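Kitchen Corner: trays, sponges, and the Saturday rota 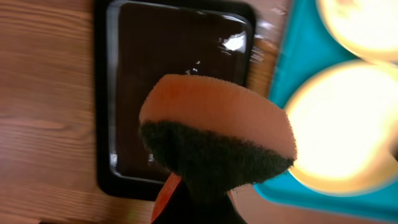

Black tray, two-sided sponge. Green side stays off the shiny part please!

Quick one this time, I'm typing between the lunch cleanup and the school run.

Trays first. The glossy black ones have been coming back to the shelf sticky. Not all of them, but enough that Niilo Salminen put his hand on one at the soup lunch and it came up with him. It's the rim mostly. Syrup, jam, whatever was in those buns from Drokel (very good buns, more of those). People wipe the flat middle and forget the corners and the raised edge, and then they get stacked and you need two people to pull them apart.

So. Warm water, small squirt of dish soap, soft foam side of the sponge. Go round the rim, then the middle, then turn it over and do the bottom. Dry with a cloth, not the paper towels, they leave fluff all over the dark finish and it looks worse than before you started.

The green side is for pans. The big soup pot, the oven dishes, the potato masher which somebody left to dry with potato on it. We already have 3 trays with dull patches in the middle from scrubbing and there's no getting the shine back, Aino Saarinen tried oil, baking soda and something out of a tin she brought from home. They still work fine. They just look tired, and we're using those ones under the plant pots now.

If something is really stuck, lay a wet cloth over it and go have your coffee. Ten minutes. Comes right off.

Sponges. New pack is in the drawer left of the sink, the old ones were past it. Squeeze out after use and stand it on its edge by the faucet. Don't leave it in the bottom of the sink under the cups. When one starts to smell, it goes down to the bucket cupboard for floors and bins, and snip a corner off first so we can tell which is which. Scissors are on the hook. Were on the hook. If you have the scissors, please bring them back.

Tables. The light wood ones want a damp cloth along the grain and then a dry one. No puddles, and no hot pans straight down, use the cork mats. We have two white rings already from the Furthorpe visit and I'd like to keep it at two.

Numbers, becuase I was asked: we've served 567 lunches since the kitchen reopened. The trays have earned a good wash.

Saturday rota still has gaps. I need 4 people for the Kiltach supper, two on washing and two on drying, start when the plates come back and done by nine if everybody keeps moving. Aprons provided. Leftovers go home with the washers, that's the rule and I'm not changing it. Tiêu is doing the noodles again so there may not be any leftovers, fair warning.

Names on the sheet by the fridge, or tell Aino. The pen on the string has run out so bring you own.

Next time: the freezer, and whose is the fish.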